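Moving a sourdough starter to a colder kitchen – it rises very slowly now

Posted in Bread and Baking by Analyn Ignacio
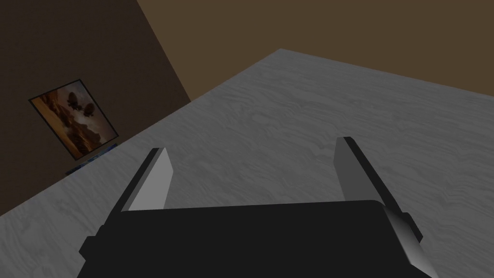 I have kept the same starter for almost 5 years. I made it from rye flour when I lived in a small apartment above a laundry, and the kitchen there was always warm, even at night. In December I moved to an old house in Dudska, and the kitchen is on the north side with a stone floor. Since the move my starter behaves like a different animal.

I will describe what I do, so you can tell me where the mistake is. In the evening I take two spoons of starter from the jar, and I mix them with 50 grams of flour and 50 grams of water. In the old apartment it doubled before I went to bed, and I had to put it in the refrigerator so it would not collapse. Now I look at it in the morning and it has maybe a third more volume, with small bubbles on the sides but no dome on the top. The smell is also changed. Before it was like yogurt, now it is more like vinegar, and sometimes there is a thin gray liquid on the surface, which I stir back in.

The bread is the worse problem. I make a loaf of 758 grams of dough, because this is what fits exactly in my pan (I arrived at this number after many attempts and I do not want to change it). The last two loaves were dense at the bottom and had one big hole under the crust. My husband ate them, but he is polite. I followed the same times as before: mix in the morning, fold every half hour for 2 hours, leave it until the middle of the afternoon, shape, and bake in the evening.

I already tried these things:

I changed the flour. Before I used the Marti whole rye, and here the shop has only a white bread flour and a light rye without a brand. I ordered one bag of the Marti by mail and for three feedings I did not see any difference.

I used warmer water. It helps in the first hour, and then the jar is cold again like the room.

I put the jar next to the radiator. One side of the glass was quite hot when I touched it, and the starter became liquid and smelled of nail polish. I was afraid and moved it back.

The thermometer on the wall says 17 degrees in the day. At night it is less, but I do not get up to look. I do not want to heat the whole kitchen only for a jar of flour. Is the starter sick, or only cold? Should I throw it away and begin again from zero? It would make me sad, because I have given pieces of it to my sister and to two neighbors in the old building.

Thank you for reading so long a message.

Lorne Robichaud

Please do not throw it away. From your description I believe it is only cold, and also hungry, and these two things together give the vinegar smell.

I also live in a house where the kitchen is cold for half of the year, and I had to learn everything about my bread a second time. The most important thing I learned was to stop looking at the clock. Your recipe times were correct for the old apartment. At 17 degrees the same dough can need twice the time, sometimes more. When you shape it in the middle of the afternoon, the dough is still young, and a young dough very often gives exactly your result: heavy at the bottom with one big hole under the top crust. So I think your bread problem and your starter problem are the same problem.

First, the starter. Two spoons is not an exact measure, and if your spoons became smaller or larger you would not know. I would weigh it. In a cold kitchen I use equal weights, so 50 grams of starter, 50 of flour and 50 of water. In summer I go down to 10 grams of starter for the same flour and water. A bigger portion of old starter means more yeast at the beginning, and it reaches the top sooner. Put a rubber band on the jar at the level of the mixture after you stir, because the eye remembers badly.

Feed it two times a day for the next 5 days and leave it out of the refrigerator all this time. The gray liquid is a sign it has used its food. You can pour it away if you want a milder taste. I would not make bread in these days. Use what is left over for pancakes, they forgive everything. When the starter doubles after each feeding and the rubber band is far below the surface, you can bake.

Second, a warm place. You do not need to heat the room. I use the oven, turned off, with only the lamp on and the door closed. In my oven this makes 26 degrees after an hour, but ovens are different, so put a thermometer inside before you trust it with the jar. If it goes above 30, open the door by the width of a wooden spoon. And please put a paper on the oven handle which says there is something inside! I have once preheated my oven to full heat with the jar in it, and I had to ask a friend in Bonbridge to give me back a piece of my own starter.

If your oven has no lamp, a picnic cooler also works. Put in a bottle filled with hot water from the tap, and the jar on the other side, so they do not touch. Change the bottle in the evening. The radiator is not a good idea, as you have seen, because the heat comes from one side and it goes on and off.

Third, the dough. Keep your 758 grams, I understand this very well. Change only the waiting. Take a small straight glass and put a piece of the dough in it after mixing, as big as a walnut, and mark the level. Keep this glass beside the bowl. When the piece in the glass has grown by a little more than half, shape the loaf. It may be at six in the evening and not at three. If this is too late for you to bake, shape it, put it in the refrigerator for the night and bake in the morning directly from the cold. For me the crust is even better this way.

I would also dry some starter when it is strong again. Spread it thin on baking paper, leave it until it breaks like a cracker, and keep it in a closed jar in the cupboard. Then you will not have to be sad in the future.

Tondeo

just put a bit of commercial yeast in it, problem solved. a pinch in the dough, same bread, no waiting all day. my grandmother did this every winter and people liked her bread

Lorne Robichaud

A pinch in the dough is fine and I do it also when guests are coming. I would only ask you not to put it in the jar with the starter, because then you can not see if the starter itself is getting better.

Analyn Ignacio

Thank you to both. I write again after some time, so others can find the result.

My oven has a lamp. With the door closed it reached 31 degrees, so I keep it open with a folded towel and now it stays at 25. I fed the starter by weight, morning and evening. For the first 2 days there was almost no change and I was ready to give up. On the third evening it doubled and the smell was like yogurt again, with something of apple.

The first loaf I left until the small glass showed the right level, and it was seven in the evening – four hours more than I was used to! I put it in the refrigerator for the night and baked it at breakfast time. The big hole is gone. The bottom is still a little more dense than I like, and I think my pan was not hot enough. I preheated it for 20 minutes, next time I will try 40.

One more small question, if somebody knows. The towel in the oven door makes me nervous, even though only the lamp is on. Is there something better for holding the door, for an oven where the door wants to close by itself?

Lorne Robichaud

I am very glad. For the door I use the wooden spoon, laid flat across the corner near the top. Take it out before you turn the oven on, and the jar too.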